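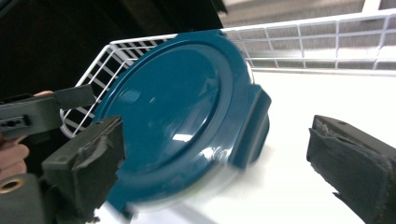

글 노트부르가 레너

그날 내 몫은 뚜껑 67번이었다. 청록색 플라스틱 뚜껑을 집게로 집어서 하얀 철망 바구니에 넣고, 꺼내고, 다시 넣고. 손으로 하면 눈 감고도 할 일인데 집게를 쥐고 하려니까 이게 은근히 사람을 약 올린다. 뚜껑이 매끈해서 한쪽 손가락에만 기대는 순간이 꼭 오거든. 그럴 때 나는 숨을 참는다. 내가 숨을 참는 게 기록에 남을 리도 없는데!

브루드홀름에 다닌 지 네 달째였다. 첫날 받은 안내문에는 "평소처럼 하세요"라고 적혀 있었다. 평소처럼이라니, 내가 평소에 이런 집게를 들고 사는 사람도 아니고(우리 엄마는 내가 쓰레기 줍는 일을 하는 줄 알고 한동안 장갑을 사 보냈다). 어쨌든 나는 평소처럼 하려고 무진 애를 썼고, 애를 쓰니까 당연히 평소 같지가 않았다.

내 걸 배우는 로봇은 위층에 있었다. 이름은 바노라. 우리는 아래층에서 시범을 보이고 바노라는 며칠 뒤에 그걸 흉내 낸다. 위층에 올라갈 일은 별로 없었다. 한 달에 한 번, 결과를 보여 주는 날이 있는데 나는 12월 첫 모임 때 커피 심부름을 하느라 놓쳤고 그다음엔 감기로 놓쳤다. 그러니까 나는 내 제자 얼굴도 모르는 선생이었다. 얼굴이 있는지도 몰랐다.

"레너 씨, 손목을 왜 그렇게 꺾어요?"

옆자리 딜런이 물었다. 딜런은 성인지 이름인지 끝내 안 물어봤다. 나보다 한참 먼저 들어왔고, 컵이랑 그릇 쪽을 맡았고, 하루에 서른 번이면 딱 서른 번만 하고 집에 가는 사람이었다.

"꺾는다고요? 제가요?"

"놓기 직전에요. 살짝. 안쪽으로."

나는 한 번도 그런 줄 몰랐다. 그런데 그 말을 듣고 나니 손목만 보이는 거다. 뚜껑을 집는다, 바구니 위로 가져간다, 꺾는다. 안 꺾으려고 하면 뚜껑이 철망에 걸려서 달그락 소리가 난다. 꺾으면 쏙 들어간다. 뚜껑 옆에 네모나게 튀어나온 손잡이가 있는데, 그게 먼저 철망을 넘어가게 돌려 주는 거였다. 내 손이 나 몰래 알아낸 요령이랄까. 괜히 으쓱해서 그날 저녁에 집에서 냄비 뚜껑으로도 해 봤다. 냄비 뚜껑은 그냥 떨어졌다.

집게는 솔직히 상태가 좋지 않았다. 손가락 끝에 붙은 까만 패드가 닳아서 보풀이 일고 귀퉁이가 찢어졌다. 소르키스 팀에 새 패드를 달라고 했더니 11일을 기다리라고 했다. 왜 하필 11일인지는 모르겠다. 십 일도 아니고 이 주도 아니고. 나는 기다리는 동안에도 계속 시범을 보였고, 미끄러지면 미끄러지는 대로 다시 집었다. 담당자 말로는 그것도 쓸모가 있단다. 놓쳤다가 다시 잡는 것도 바노라가 봐야 한다고.

그 말이 좀 이상하게 마음에 남았다. 나는 뭘 가르쳐 본 적이 별로 없다. 조카한테 자전거를 가르치다가 둘 다 울고 끝난 게 전부다. 그때는 넘어지는 걸 안 보여 주려고 내가 탈 때마다 아주 반듯하게 탔다. 애가 그랬다. 이모는 안 넘어지잖아, 그러니까 이모는 몰라. 열 살도 안 된 애가!

세 번째 모임 날에는 진짜로 올라갔다. 일찍 가서 맨 앞에 섰다. 사람들이 조용해지고 바노라의 팔이 내려왔다. 생각보다 느렸다. 팔은 뚜껑을 집었고, 한 번 놓쳤고, 다시 집었다. 그러고는 바구니 위에서 잠깐 멈췄다.

나는 또 숨을 참고 있었다.

팔이 손목을 꺾었다. 살짝, 안쪽으로. 뚜껑이 소리도 없이 들어갔다. 사람들이 박수를 치는데 딜런이 뒤에서 내 어깨를 툭 쳤다.

"저거 레너 씨네."

나는 아니라고 했다. 누구나 저렇게 한다고, 뚜껑이 그렇게 생겨서 그렇다고. 얼굴이 홧홧해서 말이 막 길어졌다. 그런데 그 멈칫하던 게 자꾸 걸렸다. 꺾는 건 그렇다 치자, 놓기 전에 왜 멈췄을까. 거긴 내가 숨을 참는 자리인데.

아래층으로 내려와서 집게를 다시 쥐었다. 이번에는 숨을 쉬면서 해 보기로 했다. 들이쉬고 집고, 내쉬고 넣고. 첫 번째는 바닥에 떨어뜨렸다. 두 번째도 떨어뜨렸다. 딜런이 가방을 메다 말고 한참 보더니 자기 의자를 끌고 와서 내 옆에 앉았다. 서른 번은 벌써 다 한 뒤였다.

"숨 쉬는 거 까먹지 마요." 딜런이 말했다.

"쉬고 있어요." 내가 말하고, 뚜껑을 주웠다.

2018년 4월 7일 | 노트부르가 레너

최근에 올라온 짧은 소설
- 옥상에 두고 온 우산
- 세탁소 집 둘째
- 버스는 종점에서 돌아온다
- 이모의 자전거

문의 및 투고는 편집부로 | © 2018 수록 작품의 저작권은 지은이에게 있습니다 | 맨 위로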